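Dustico Parts Organizer with Yellow Handle, review after five months
Posted 2021-05-26

I bought this organizer in December, when my small screws and connectors were still living in jam jars. Jars are cheap and you can see inside them, but to find one washer you must pour everything on the table and then put everything back. After one winter evening of this I ordered the Dustico from Fastow, which is the shop where I buy most of my tools. It arrived in two days, in a plain carton, with one bent corner on the carton and no damage to the case.

First about the general idea. It is a plastic case with a handle on the top, and the front is full of drawers. You can leave it on a shelf or take it to the place where you work. Mine travels between the bench in the garage and the kitchen table, so for me the handle was the first reason to choose it. The older cabinet from Brovard, which I used at my previous job, has better drawers in my opinion, but it has no handle and you carry it like a tray of eggs.

The drawers are transparent and this is what I like the most. I put labels only on the ones where the parts look alike, for example M3 and M4 nuts. For the rest I just look. A drawer of wire ferrules and a drawer of springs are easy to tell apart from across the table, even in the evening.
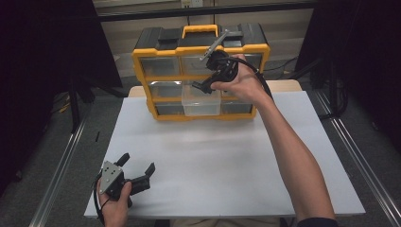

The organizer on a white board, with one of the clear drawers pulled partly out.

The drawers move well when they are light. When I filled one with 100 steel screws, it became slower and I had to hold the case with my other hand while pulling, or the whole thing wanted to come toward me. On a smooth surface this is worse. I cut a piece of rubber mat and put it under the case, and now it stays in its place. I think the manufacturer could glue four small rubber feet and solve this in the factory.

There is also the question of the stop. My drawers have a small bump at the back which should prevent them from falling out. It works if you pull slowly. If you pull fast, the drawer comes over the bump and then you are on your knees looking for springs. It happened to me twice in the first week and one time since then, so I suppose a person learns. I would still not give this case to a child who is impatient.

The yellow color was not my choice, I would take gray if they sold it. But I must admit that I always find the case quickly, and in my garage this has some value. The plastic does not smell. The black lid got a few light scratches because I put pliers on it, and they are visible only when the sun is on it from the side.

About carrying. The handle is comfortable enough for a short walk, from the car to the door for example. I would not carry it up many stairs when it is full of metal. I weighed nothing, but my hand told me. One more thing is important: keep the case upright. When I laid it on its back in the trunk of the car, everything was fine. When it fell on its side at a turn, the smallest parts jumped over the walls between the drawers, and I sorted M2 screws for the rest of the evening — this was my mistake, not a defect.

I also looked at the Yusof organizer before buying. It has a door that closes over the drawers, so it should be safer in a car. It was more expensive and the drawers in the shop felt thin, so I decided against it. If you drive with your parts every day, maybe look at that one again.

For cleaning I take the drawers out and wash them in warm water with dish soap. Do not use alcohol on them. I tried it on one drawer to remove the glue of a label, and the front became cloudy. Cooking oil on a paper towel removed the next label without any problem.

Would I buy it again? Yes, for a bench or a table. I gave it 4 stars out of 5 on the shop page — the missing star is for the drawer stops. A second one is already in my basket at Fastow, for resistors and the other electronic parts which are still in the jars.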